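Give Support Players a Reason to Stay

I have played Orkari almost every night since the spring, and I am going to spend this whole column gushing about a change most people scrolled past in the July patch notes. It wasn't the new map, although Skivden is gorgeous and I keep losing fights there because I stop to look at the harbor. It was the line that said assist credit now carries through to the end-of-match screen, the season track, and the rank formula. One line, no artwork, no trailer.

If you main a carry, you probably didn't feel a thing. If you play support, you felt it the first night. I finished a long, ugly loss on Skivden with two kills and a pile of saves, and for the first time my rank bar barely moved down. I sat there grinning at a defeat screen!

For years this genre has asked one person in every team to do the thankless work. You buy the vision. You stand in front of the hook. You walk back to base with no gold so that somebody with a flashier name tag can finish an item early. Then the match ends and the game hands a medal to whoever got the last hit. People put up with it for a while, and then they stop queuing for the role, and then everybody else waits eight minutes for a match and complains on the forums that the player base is dying. The players were there the whole time, fighting over mid.
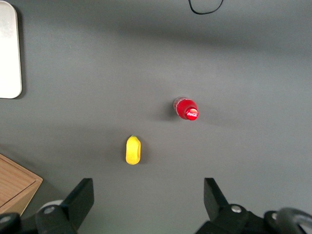
Gray table and the corner of a white tray.

What I love about the Orkari approach is how little it tries to bribe you. Plenty of games have gone the other way and thrown bonus chests at anyone who queues for the unpopular role. I took those chests, sure I did. So did a lot of people who had no interest in healing anybody, and you could spot them by minute three, standing behind a tower with a support hero built for damage. A reward for picking the role fills the slot. A reward for playing it well gives you a teammate.

The new formula looks at shields that absorbed something, crowd control that led to a kill, and wards that spotted an enemy before a fight. You can still game it a bit. I have met at least one Grutinness player who shielded me nonstop while I stood next to a minion wave in no danger at all, and I assume he was farming the counter. Fine. It's a small leak, and I would happily take an overeager shield over no shield.

Speaking of Grutinness, please go and play her. She was the least picked hero in the roster last season and I never understood it. Her tether has a 48 second cooldown at level one, I know, and that scared people off, but with the assist changes every tether that leads to a kill finally pays you back. She also has the best walk animation in the game – a sort of heavy, determined waddle – and I will not be taking arguments on this.

The pushback I hear most is from solo queue climbers, and I do think they have a point. If a support loses less rank in a defeat, then somewhere in the math a carry is losing more, or the ladder slowly inflates. I looked at my own last 100 matches and my rank is higher than it was with a nearly even record, so something is being handed out. My answer is that the old ladder was already wrong, in the other direction, for a very long time. Supports were underrated and the number is catching up. Let it run a full season before anyone reaches for the dial.

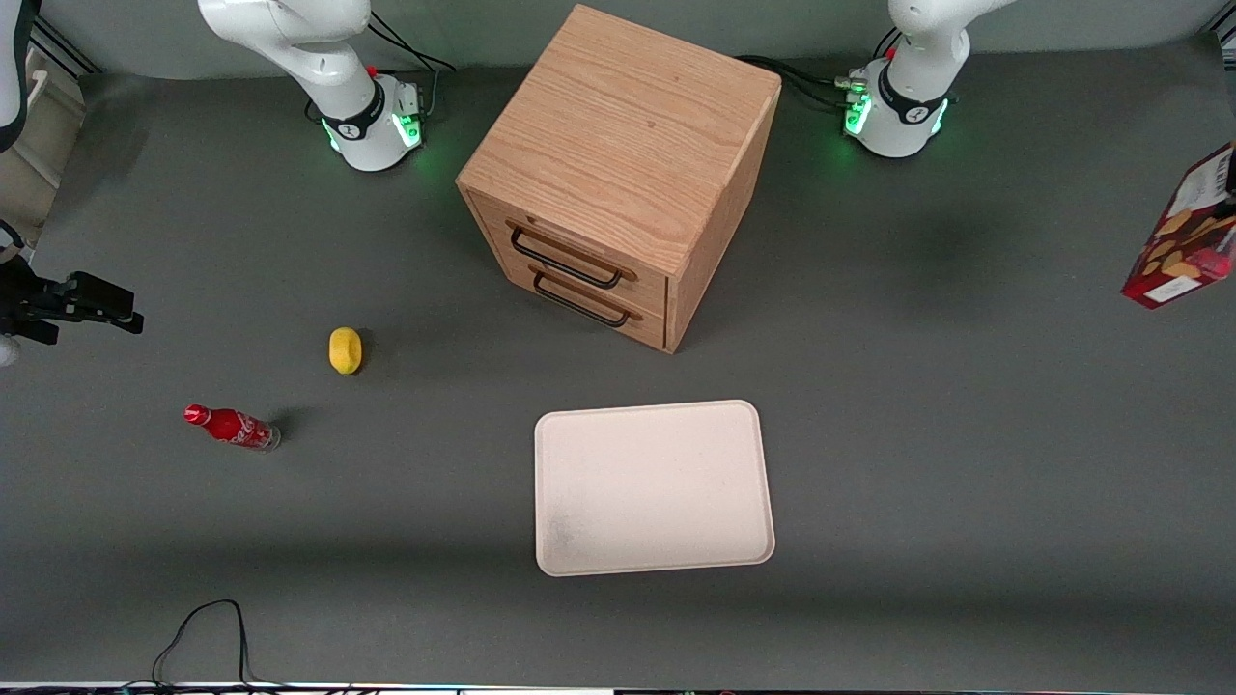 White robot arms at a gray table.

I do have wishes. The end screen shows your saves as a single number, and I want to see them! Give me a list with timestamps, or a ten-second clip of the best one. Sầm players get a full replay of their ultimate every time they land it on three people, with slow motion and a drum hit, and I cheer along with everyone else. Surely the healer who kept Sầm alive long enough to press the button could share a corner of that shot.

I would also love the tutorial to catch up. New players are still taught to last-hit for the first hour and meet the word "ward" in a tooltip. My cousin started playing last month and took support because the queue was quick, and the game had told her almost nothing about where to stand. She learned by getting yelled at, same as I did. A short practice mode on Skivden, with bots that rotate the way real people do, would save a lot of beginners from that.

None of that dims my mood, though. Queue times on my server feel shorter, the chat is a little kinder, and twice this week somebody typed "nice save" without a trace of sarcasm. I had to read it again to be sure. If you quit the role a season or two ago, reinstall, pick Grutinness, and come stand in front of a hook with me.

Related

Skivden harbor: the five ward spots worth learning first
Is Sầm still worth a ban after the July patch?
Why I stopped muting everyone at minute one
Grutinness build guide for people who hate waiting on cooldowns
Orkari ranked seasons, explained from the start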